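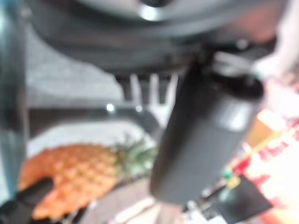

White plastic fork, pale plate-like surface, dark rim.

The glass table deserves a better reputation among people who serve food at home. The usual objection is fingerprints. Wiping them off takes less time than getting beet juice out of oak, and glass needs no coaster, no runner and no annual oiling.

My own test piece is a round Wollside, bought used. In 4 years it has held hot drinks, cut fruit and one leaking pot of soup, and the top shows no stain. The joints in the base needed tightening twice. I replaced an oak Marnen with it, and the Marnen had rings by its second month.

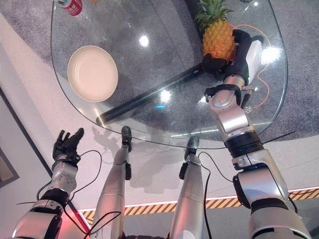

Anselmo Vasconcelos objects that clear glass puts the floor on display, so that every cord and crumb under the table becomes part of the meal. He is right about the cords. They should be routed along the wall, and most households will not do it.

The second fair complaint is noise. A stoneware bowl set down on bare glass is loud, and a heavy fruit should be lowered under control. Felt pads under the bowls fix most of it. Cut the fruit on a board, never on the top.

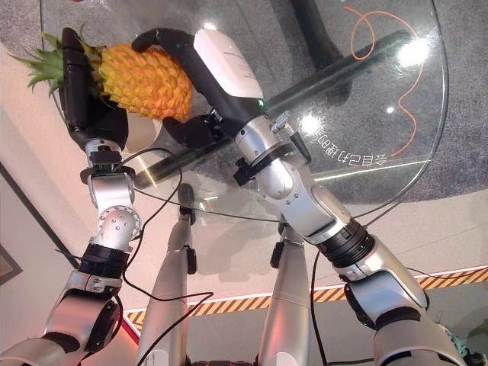 Whole pineapple over the round glass top.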